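Ivedura Opens Enrollment for Evening Calligraphy Courses

Erberg, Jun 10, 2024. Ivedura, the adult arts school on Kudden Street, has opened enrollment for its first evening courses in Chinese brush calligraphy. Classes begin in October and run for 30 weeks, with 80 places across beginner and intermediate levels.

The courses were developed by Aarti Katiyar, who has taught lettering and bookbinding at the school for nearly a decade. Beginners start with basic strokes and regular script. Intermediate students move on to running script and to the layout of short poems. 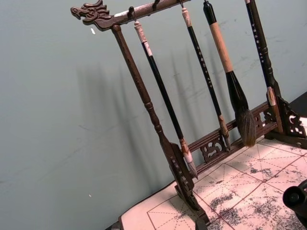 A wooden brush rack with a carved dragon head.

"People ask if they need to read Chinese first, and they don't," said Katiyar. "We teach the meaning and stroke order of each character as we go."

Each class lasts 2 hours, with a short break. Fees include ink and paper. Students may bring their own brushes or buy a starter set at the front desk. The school's supplier, Siregar, will offer enrolled students a discount on refills.
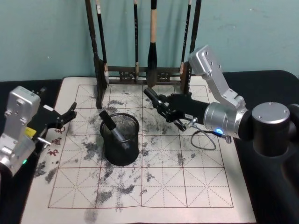
How to Enroll

Forms are available at the Ivedura front desk and on the school's website. Returning students have priority for the first 3 weeks. Reduced fees are available for students and retirees.

Press contact: Ankit Bhardwaj, Ivedura, Erberg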